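FOR IMMEDIATE RELEASE

Sundura opens its catalog of 514 finished anime series, and there's a printed guide too

BORNMONT, 2023-12-10 — Hi, everyone! I run Sundura, the little anime site that has spent far too many evenings arguing with itself over whether a show counts as a romance if the couple holds hands in the credits and never again. The Sundura Catalog is open to everybody as of this morning. It's free, you don't need an account, and it lists 514 anime series that have finished airing, each with a short write-up and a set of tags that I hope will save you from a lot of bad surprises.

I've wanted this thing for years. My seasonal previews get read for a week or so and then they sink, and after that the only way to find my opinion on an older show is to remember which season it came out in and scroll. I can't do that myself anymore, and I wrote them! So the old reviews have been pulled apart, checked against the shows (yes, I rewatched a lot, and yes, some of my early scores were embarrassing) and put back together as catalog entries.

What's in an entry

Every entry starts with the number of episodes and whether the story really ends. That second part is the one people have been asking me for. An anime can be lovely for twelve episodes and then stop in the middle of a sentence with a "go read the manga" shrug, and I think you deserve to know that before episode one. I use four labels: ends properly, ends well enough, stops, and stops on a cliff. The last one is in red.

Then come the tags. There are 42 of them right now, and I tried to make them the things people ask me in the comments. Is the school club the point of the show or just the room where they talk? Does the confession happen before the final episode? Is there a beach episode, and can I skip it? Is the little sister annoying? (That one is purely a matter of taste and I stand by every single one of my rulings.) You can stack tags as much as you like, so "adult cast" plus "workplace" plus "ends properly" gives you a short list you could get through over the winter.

Spoilers stay folded up until you click on them. The write-ups above the fold never go past episode three, and if I slipped somewhere, please email me and I'll fix it.

Scores are gone, by the way. I know some of you will be upset about this. I used to give everything a number out of ten, and all we ever talked about was the number. In its place you get one line on who I'd hand the show to and one line on who I'd keep it away from.

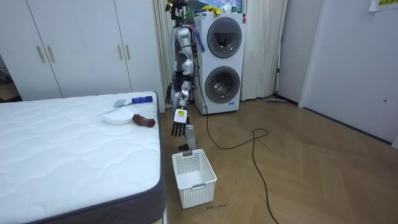
A humanoid robot standing between a wardrobe and a stacked washer-dryer.

How we tested it

The catalog went through a closed test in October with regular readers, and I'm so grateful for how picky they were. The first version sorted everything by title only, which sounds harmless until you try to find a show that you know under its Japanese name, its English name and whatever nickname your friends gave it. Search now takes all of them. Testers also talked me out of a "hidden gems" tag, on the grounds that I'd put it on nearly everything I liked. Fair enough!

The biggest change from the test was to the romance tags. I had one for "slow burn," and it turned out to cover shows where two people creep toward each other for two full seasons as well as shows where nothing at all goes on. It has been split in two, "slow burn" and "barely lit," and the second one is now my favorite tag on the site.

The test also settled the question of movies. They're out for the moment, along with one-off specials, unless a movie is the actual ending of a series. In that case it's listed inside the entry for the series, with a note on whether you need it. You usually do.

The printed guide

I'm a paper person, so of course there's a book. The Sundura Pocket Guide collects my favorite entries from the catalog along with a few longer essays that have never been on the site, including one on opening sequences that give away the plot and one on why I will always watch a show set in a bakery. Buchanan Print is doing the run, which is 700 copies, and if they sell through I'll think about a second one — but please don't count on it, my hallway only holds so many boxes.

The guide is in black and white with a color cover. It has wide margins, on purpose, so that you can write down how wrong I am next to the entry in question. Orders open on the site together with the catalog, and copies go out in the order the orders come in.

Launch night at Trindbridge

To celebrate, I'm hosting a launch evening at the Trindbridge, the small movie house here in Bornmont that has put up with my double bills before. I'll talk for a few minutes about how the catalog came together, and after that we'll go through the tags live, with the audience picking a stack and me having to defend whatever comes out on top. Last time I tried something like this, the room made me explain a volleyball show to people who had come for vampires, and three of them went home and watched it.

Doors, tickets and the exact time are on the Sundura events page. The printed guide will be on sale in the lobby. Costumes are welcome, but please leave the big foam swords at the coat check, as the rows are narrow.

What comes next

New entries will be added once a show has finished airing and I've had time to sit with it. I won't be adding anything mid-season. The seasonal previews will keep running on the front page the same way they always have, with the same bad puns in the headlines, and each one will link over to the catalog when the shows wrap up.

Sports anime is the thinnest part of the catalog, and I'm aware of it. I'm working through a pile of them now. Mecha is better covered than it used to be, though there are some very long series I haven't gotten to the end of, and I won't list a show that I haven't finished. If your favorite is missing, there's a suggestion form at the bottom of every page. Tell me the title, tell me how it ends (one of the four labels is enough) and tell me what tag you'd fight for.

About Sundura

Sundura is an independent site for anime reviews, seasonal previews and long, loving lists, based in Bornmont. It carries no ads on its review pages and is paid for by reader subscriptions and sales of its printed guides.

Press contact

Review copies of the Sundura Pocket Guide, cover art and press seats for the Trindbridge evening can be requested through the press form on the Sundura site. I answer those myself, usually late at night, so please give me a day or two.

###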